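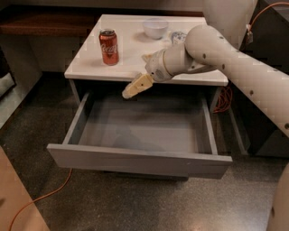
A small white cabinet with the bottom drawer pulled out.

Sticking drawers and other small cabinet jobs

Empty the drawer before you do anything else. A full drawer sags at the back and will rub even when the runners are fine. If it slides well empty and badly full, the trouble is the load, and heavy things such as cans and tools should go in the bottom drawer.

Wooden runners

Take the drawer out and look for shiny patches along the lower edges. That is where it rubs. Sand those patches lightly with fine paper, wipe off the dust and rub the edge with a plain white candle. Bar soap works too, but it picks up moisture in a damp room. Do not use cooking oil. It goes sticky in a few weeks and collects crumbs.

Drawers that stick only in summer should be left alone until the weather dries out. Wood sanded while it is swollen will be loose by March.

Metal runners

Vacuum the track with the narrow nozzle, then wipe it with a cloth wrapped around a butter knife. Hair is the usual problem, especially in bedrooms. Use a dry silicone spray, a short burst on each side, and run the drawer in and out several times. Check the screws while the drawer is off. The front ones work loose first.

If a screw turns without tightening, take it out, fill the hole with wooden toothpicks and wood glue, snap them off level and let it dry overnight. Put the same screw back.

Loose fronts

Most drawer fronts are held on by two or four screws from inside. Tighten them by hand. A power driver will strip particleboard very quickly. Brenda Zúñiga wrote in to say she puts a thin washer under each screw head, and this does help where the old holes have worn wide.

Rings and marks on a white top

Cold cans leave rings on painted tops. Wipe with warm water and a drop of dish soap first. For what is left, make a paste of baking soda and water, rub gently with a soft cloth and rinse. Try it on the back edge before you do the top. Scouring pads leave dull spots that show up worse than the ring did.

Lining a drawer

Leftover wallpaper makes a good liner. Cut it a little small so it does not curl up at the sides, and hold it with double-sided tape at the corners. In kitchen drawers use something you can wipe.

Tipping

Open one drawer at a time. Tall or narrow chests should be strapped to the wall, into a stud, before the drawers are filled.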